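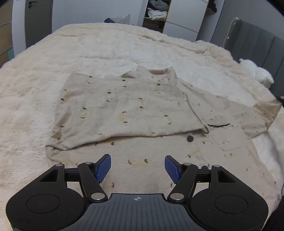 3.2 Folding surfaces in the home

Figure 4. A patterned beige garment with dark buttons, folded on a bed with a long-pile cream blanket.

Most households in the Stonura survey reported that they fold clothing on the bed. Of 231 respondents, 75 used a table or ironing board for at least part of the work. The bed offers a large area close to the wardrobe, and folded items can be moved to a shelf in a few steps. Its covering, however, affects the result. On a deep pile such as the one in Figure 4, the cloth does not lie against a flat plane, and collars and pocket flaps are harder to align than on a smooth sheet.

Shirts and light jackets were treated as one class in the coding scheme prepared by Mykhailiuk and Marinho. Coders recorded the position of the collar, the direction of each sleeve, and whether the buttons were visible after the last fold. Sleeves left extending to one side were coded as "open." Items in this class were refolded more often than knitwear, and the difference was largest in bedrooms with textured bedding.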